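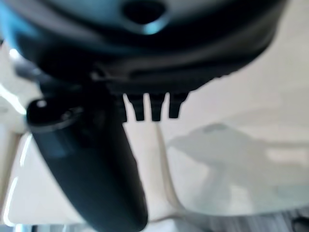 The Grastusholm demonstration set is a collection of recorded examples used to teach a two-armed robot to tidy household furnishings. It was gathered by Rornex at its Drurkley site and is best known for its cushion task, in which throw pillows are lifted from a carpeted floor and returned to a sofa.

Collection

The set holds 2676 episodes, of which 500 were kept aside for testing. Each episode joins the views from the head and wrist cameras with the position of every joint. Starting layouts are changed between episodes – a pillow may lie flat, lean against the seat or rest on a corner – so that the learning system does not depend on a single arrangement. 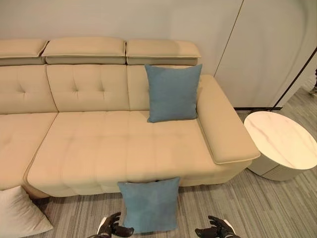
Operators work in shifts and follow a written task sheet prepared by Glenys Rowlands. Failed grasps are marked and stored separately. A first review removed 136 episodes in which the camera streams had drifted out of step.

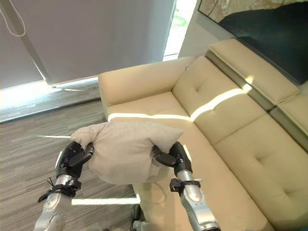 A cushion held between both hands at the sofa.

Soft items are treated as a separate class in the set, as their shape changes under the fingers. The labels record three stages: reach, grasp and place. Later versions added a label for regrasping.

Reception

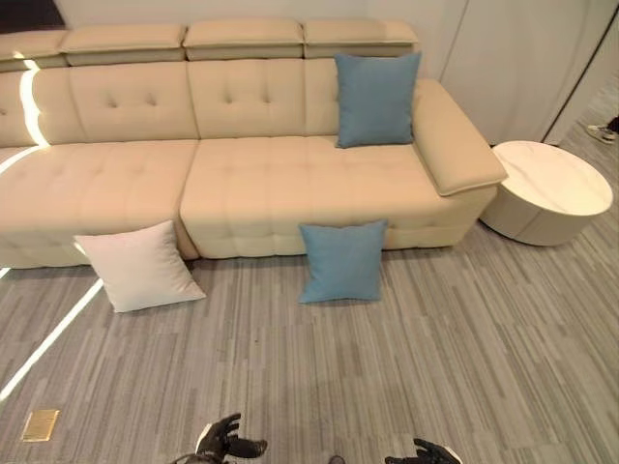
Lowri Jenkins wrote that the set was "generous with pillows and thin on everything else," and asked for blankets and clothing to be added. The Morgan extension, begun in September, covers folded blankets.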